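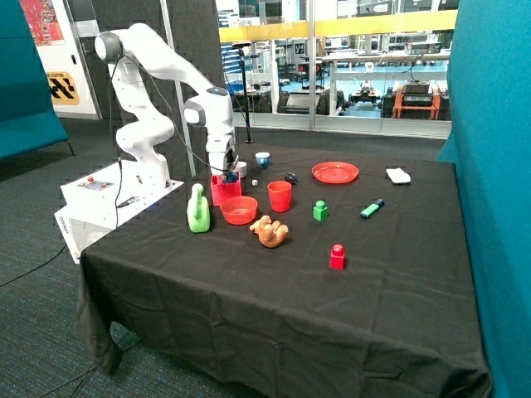 The arm at Ronulow takes 30 minutes to get ready in the morning, and for most of that half hour it does nothing. Chaltu Berhe gets down on one knee, squints along the edge of the table and pushes it a hair to the left. Then she stands up, looks again and pushes it back.

I had come to see a robot that tidies. The pitch from Sterirau, the small outfit that sells the setup Ronulow is testing, is that one arm and one tabletop are enough to teach a machine to handle household clutter, and that the cell "maintains itself." I have heard that phrase applied to dishwashers, lawns and a marriage, so I asked to spend a day with the person who maintains it.

Berhe laughed at the phrase. She has a notebook with a page for every morning, and the pages are full.

Her first job is the cloth. The table is covered in black fabric, and she wants it flat. A wrinkle can catch a fingertip of the gripper, and it can tip a toy block just enough that the arm closes on a corner. She smooths it with the side of her hand, working from the base outward. The cloth gets washed once a month, and the day after washing is always a bad one, she says, until it relaxes.

Next comes the cable. It runs down the outside of the arm in a long loop toward the gripper, and it has to be loose enough to follow the joints. In May it was too tight. Somebody had tidied it, with good intentions and a zip tie, and the gripper began to lose its connection whenever the arm reached for the far side of the table. It took Berhe and her colleague Mārtiņš Dzene most of a week to find the cause, because close to the base everything worked perfectly. They swapped the gripper. They swapped it back. They reinstalled the software, on the vendor's advice. Dzene finally found it by holding the cable in his hand and walking along with the motion.

"The support line asked me to send the logs," he said. "The logs said the gripper was disconnected. I knew that."

With the cable hanging properly, Berhe checks the pointing. The gripper aims straight down at the table, and if it's off by a small angle it will still pick up a teddy bear but not a block. She lowers it over a toy block, closes it, opens it, and watches whether the block shifts. A shift means the arm and the camera disagree about where the table is. She does this at 6 spots, and on the morning I was there she had to redo four of them.

All this is before the objects go out. They look like the contents of a kitchen drawer crossed with a toy chest: a watering can, a bowl, cups, a plate, a highlighter, toy blocks in a couple of colors. The bear is popular with visitors. Berhe dislikes it. It squashes, so it tells her nothing about whether the grip is right, and a machine that only ever met bears would look like a genius.

I asked Seija Ruotsalainen, who runs the trial for Ronulow, what the self-maintaining part was. She thought about it for longer than I expected. The arm reports its own joint temperatures, she said, and it will stop if it hits something. There is also the red button on the base, though a person has to press that.

She is fair about the thing. The arm itself has not broken. In 7 months they have replaced one set of finger pads and nothing else, and she would buy the hardware again. Her complaint is with the quote, which had a line for the arm, a line for the gripper and a line for training, and none for Berhe. Half of a skilled technician's week now goes to a table you could fit in a dining room.

Sterirau's answer, when I called, came from Fatemeh Fallahi in customer support. She did not defend the brochure. Most sites skip the morning checks, she told me, and then call to say the robot has gotten worse. "It hasn't gotten worse. The table moved." The company is working on an automatic version of the pointing check. She wouldn't give me a date - I took that as a good sign, having been given so many dates.

Back at Ronulow, the afternoon session started late. Berhe had spotted a ridge in the cloth near the middle of the table and lifted everything off to get at it. She ran her hand over the fabric, set the blocks down again and wrote a line in the notebook. Then she checked the cable.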